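About Us | Customer Feedback & Guest Comments

Posted Monday, June 18, 2018 by Krishnamoorthy Varma

Wemine builds and runs guest comment programs for restaurants, cafes and snack bars. If you've ever finished lunch, looked at your receipt and found a short web address asking how it went, there's a fair chance the questions came from our office in Husden. We love those questions! We argue over single words in them for days.

The company started when Urho Kallio was managing a diner and got tired of paper comment cards that only came back when somebody was furious. He wrote a five-question form, put it online, and found that people who'd had a perfectly nice meal were happy to say so, as long as it took less time than waiting for the check. Three other owners on the same street asked to borrow it, and that was our first client list. 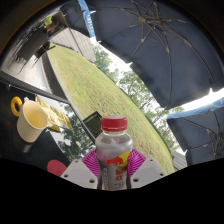
Our surveys are short on purpose, and we write each one for the place that will use it. A steakhouse wants to hear about the wait for a table and how the meat was cooked. A spot with outdoor seating has other worries, and a lot of the comments are about drinks — so we ask about those by the container. A clear plastic bottle with a red screw cap gets its own line, separate from fountain cups and anything poured at the bar, and the manager can see which one people were talking about. Small stuff, but managers tell us it's the part they read first.

Today we work with 127 locations. Every comment is read by a person on our team before the weekly report goes out, and yes, that means 100 percent of them, including the ones typed entirely in capitals. In May we moved everyone over to Imel, our new reporting page, which shows results by shift as well as by day. Kiều, our phone version, is being tested at a handful of cafes right now and we're really excited about how it's going.
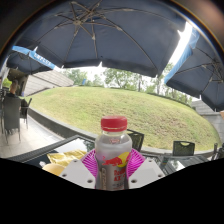
Guests can answer without giving a name or an email address. If they do leave one, it goes to the restaurant they visited and stays there. We don't rent lists, and we don't send follow-up offers of our own. Coupons and prize drawings are up to each restaurant, so please check your receipt for the rules and the last day to enter.

Want to see a sample survey, or thinking of joining us? Write to the Husden office and Urho or I will get back to you, usually the same afternoon.

© 2018 Wemine. All rights reserved. | Contact | Back to top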